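Automation in Light Manufacturing
Course Handout 6: Site Visit to the Distent Packing Room, Pleltodville

Instructor: Shiela Manalastas
Teaching assistant: Laiba Satti

Purpose of the visit

The Thursday visit replaces the regular lecture. Students will observe manual bag labeling being recorded as demonstration data for the Zurkunel project, which is studying whether a two-armed robot can take over part of this work. Students should read Chapter 4 of the course reader before the visit and bring this handout with them.

The host will give a short safety talk on arrival. Students are to remain behind the marked line while a recording is under way and may not speak to the operator until the recording has ended.

Background

The task under study is simple for a person and difficult for a machine. A thin plastic bag has no fixed shape. It folds, slides and clings to the surface beneath it, and a label placed on a wrinkle will not lie flat. The operator corrects for this continuously, mostly by touch.

The operator wears straps printed with square black-and-white markers on both wrists. The recording software locates these markers in each video image and estimates the position of the wrists from them. Finger position is not measured by the markers and must be obtained by other means. Students should keep this limit in mind when answering Question 2 below.

In the station record that follows, the bag is held at both edges, with the yellow product label near its middle. Small printed labels lie on the plastic table cover.
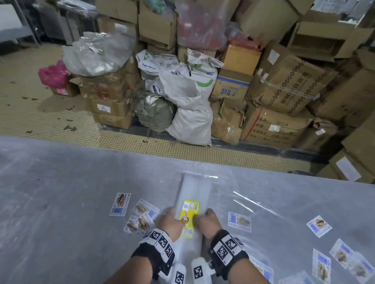
What to observe

1. The role of each hand. Note when the two hands do the same thing and when they do different things.

2. The table cover. Clear plastic sheeting reflects light and creases easily. Consider how both properties affect a camera mounted at head height.

3. The background. The work takes place in a room where packing stock is stored, and cartons and woven sacks are within the camera's view. A vision system trained here must learn to separate the work from its surroundings.

4. Transparent material. The edge of a clear bag on a clear sheet is hard to detect by vision alone. Compare the way the hands are used on clear bags with the way they are used on the white bag. 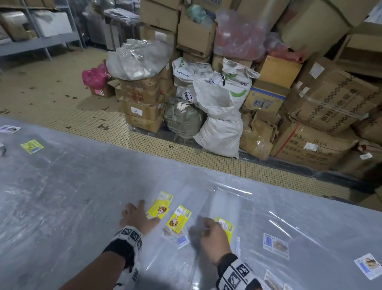

Figure 2. Yellow product labels on clear bags. The left hand presses beside one label while the right pinches the edge of a bag.

Notes on the data

The project plans to collect 1,000 demonstrations. At the time of writing, 832 had been accepted and 171 rejected. Rejected recordings are kept in a separate set and will be discussed in the Aquino Hall session after the visit.

Questions for the written report

1. Describe one action that you would assign to a robot first, and state the reasons.

2. Which information is lost if only the wrists are tracked?

3. Propose one change to the table or its cover that would make the task easier to automate without slowing the operator.

Reports are limited to two pages and should be submitted to Laiba Satti before the next class meeting.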